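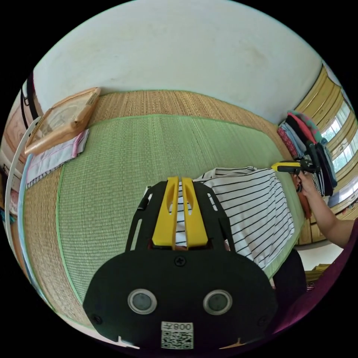 Striped fabric, from above.

Calvo Stripe upholstery cloth
Order code 2115
Sold by the metre, minimum order 2 metres

Most stripe cloth is sold with a lot of talk about heritage. We stock Calvo because it is easy to cut straight and the price hasn't jumped yet. It suits seat pads, headboards and box cushions. The mill says it will do for a family sofa as well. We have our doubts, and would look at something heavier for any seat that gets used every day.

Care
The care sheet says "easy clean". We take that to mean a damp cloth and some patience. Wash a spare piece before you put the whole cover in the machine, and measure it before and after. Claims that a cloth won't shrink tend to come from people who haven't paid for the foam inside.

Matching
Stripes show up a crooked seam from across the room. Allow extra for matching, more if the cushions sit side by side. Online fabric calculators, including the one on the Fovis site, usually ignore this. Danica Sýkora on our cutting table will work it out from a sketch with measurements on it.

Stain guard
Available as an extra. We'll add it if you ask, but we won't tell you it stops red wine.

Samples
Samples are 99p each, taken off your order if you go ahead. Please get one. Screens are hopeless for colour, and shop lighting isn't much better.

Collection and returns
Collect from Pollthorpe or Wellton. Orders left with Kagiso Dlamini at the Wellton counter by noon on Monday are normally cut within 36 hours. Cut lengths can't be returned unless the cloth is faulty, so check it before you take scissors to it.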